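Magnusson Small Kitchens Fund
Second progress report, July to December
Project: The shared kitchen at Gornmont House
Prepared for Fionnuala Ní Chonaill, grants manager
12 Jan 2024

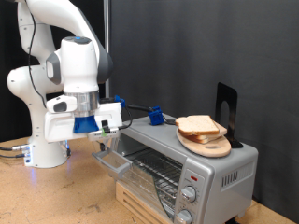 In the first report I wrote that the kitchen at Gornmont House was used mostly for boiling water. The residents had a kettle, a microwave and one large gas oven which takes a long time to heat and which many of them do not like to light. The grant was given to us so that a person who lives alone in one room can cook a small warm meal downstairs, without help and without using the big oven. This second report explains what we bought, how the room has changed, what the cooking sessions looked like and how the money was used. I also describe two things that are late.

1. The counter and the electricity

The work on the counter took longer than we planned. The old counter along the window was too deep, and a person who stands in front of it could not comfortably reach the wall sockets. Our electrician from Clama visited in July and told us that all the sockets on that wall were on the same circuit as the microwave and the refrigerator. With a toaster oven and a kettle working together, the fuse would go. We therefore asked for a separate circuit for the counter, and this was not in the original budget. You kindly agreed by e-mail to move money from the line "tableware" to the line "installation". The cost of the new circuit was $561.

The counter itself is now less deep and is set a little lower than before. We left a free space between the wall and every appliance, as the instructions of the ovens ask for it. On the left side of each oven there is a place for putting down a hot tray. I am glad we kept to this, even if it means fewer appliances fit on the counter. In the old arrangement people had to turn around with a hot dish in their hands and look for a place.

2. The toaster ovens

We bought five toaster ovens, all of the same model, from the supplier Closent. Four are on the counter and one is kept in the store room, in case one of the others must be repaired. The decision to take the same model for all was discussed for a long time. Some residents wanted a larger one with a digital display. In the end the group chose the simple model with round knobs and a door that opens downward, with a handle along the outer edge. A person who learns one oven can use all of them, and a spare rack or tray will fit everywhere.

Some observations after the first months of use:

The door. It opens down and toward the person. Several residents at first pulled the door open quickly and then let go of it. We now teach to hold the handle until the door is fully down, and only then to reach for the rack. We also ask everybody to stand a little to the side, so that the hot air does not come directly to the face. People who wear glasses were grateful for this advice.

The rack. The wire rack must be pushed completely to the back before the door is closed. When it is not, the door stays open by a finger and the food is pale on one side. This was the most frequent complaint in the first weeks ("the oven is weak") and in most cases it had nothing to do with the oven.

The knobs. The printed marks around the knobs are small. For residents with poor eyesight we put raised dots at three positions: off, the middle temperature which we use for most recipes, and the highest one. The first dots came off when the ovens were wiped. The second type has stayed on until now.

Cleaning. Crumbs fall through the rack, and if they are left they smoke the next time. We have a small sheet on the wall with the order of cleaning: unplug, wait until cold, take out the rack and the crumb tray, wash both in the sink, dry, put back. The inside of the glass door is the part which is forgotten most. I would like to say that the sheet solved this, but it is only partly true.

3. The cooking sessions

The sessions take place in the afternoon, when the dining room is quiet. In the application we promised cooking for one or two persons, and we stayed with this. Each session has one main dish and something small to go with it. Nothing needs more than one rack, one small tray and one knife.

The recipes which the residents asked to repeat were baked potatoes cut in half, fish with lemon in a paper parcel, stuffed peppers, cheese toast with tomato, and apples with oats. The fish was a surprise for me. Many people told us they had stopped to cook fish in their rooms because of the smell, and they missed it. The stuffed peppers were less successful. They stand too high in the small oven and the tops became dark before the rice was soft. We now cut the peppers lengthwise and lay them flat, and cook the rice before.

We also tried bread rolls from cold dough. It works, but the rolls must be turned on the tray halfway, and a session is then mainly waiting. The group liked the waiting more than I expected — they made tea and talked — so we will do it again in the winter months.

Attendance from July to December was 601 visits. This is a number of visits and not of persons, as many residents come again every time. It includes the open afternoons, when there is no teaching and people only use the kitchen for themselves. I think the open afternoons are the better sign. In the first report we had almost none to mention.

4. Safety

There were no burns that needed a doctor. One resident touched the top of an oven that was still hot and cooled the hand under water; it was written in the book and the family was informed. After this we put a rule that nothing is placed on top of the ovens, also when they are cold. Before, it was common to leave a towel or a packet of bread there. The rule is simple, and the residents remind each other of it more strictly than the staff do.

The oven mitts in our first order were too thick for small hands, and people took them off to hold the door handle. We replaced them with thinner ones which reach higher on the arm. The old mitts were given to the main kitchen.

The smoke detector near the door went on two times, both times during cheese toast. The building manager moved it to a better position in the same room and it was tested after.

5. Money

The total spent in this period is $3310. This includes the ovens, the work on the counter, the new circuit, mitts, small trays, cutting boards, and food for the sessions. All invoices are attached in the order of the budget lines. The line "tableware" is now smaller, as explained in section 1, and we bought only bowls and small plates. For glasses we use those of the dining room.

Food was cheaper than we planned in the summer and more expensive in the last weeks of the year. I expect the remaining amount for food to be enough until the end of the project if we keep the fish to one session in a month.

6. What is late

The recipe booklet is not printed. The text is ready and has been read by the residents' group, who asked for larger letters and for oven settings that match the raised dots ("middle dot") and not only the temperature. They are right, and we are changing all the recipes. It makes the booklet longer, and the printer must give us a new price.

The second shelf for the trays is also late. The carpenter delivered it with the wrong width, and it would have covered one of the sockets. He has taken it back. In the meantime the trays are standing in a dish rack beside the sink, and this is not beautiful but it works.

7. Next period

We plan to continue the sessions in the same form and to add one evening in each month for residents who have work or appointments in the afternoon. We want to hand over the cleaning of the ovens to the residents' group step by step, beginning with the two ovens nearest to the window. When the booklet is printed, we will send you copies together with the third report.

I have one question for you. The residents' group would like to buy a small kitchen scale with large numbers and a second timer, both from the money which is left in "installation". The amount is small, but I would prefer to have your agreement in writing before we order. If you would like to visit us, the open afternoons are a good moment, and you would be welcome to eat with the group.

Attachments: invoices by budget line; attendance list without names; cleaning sheet; draft of the recipe booklet.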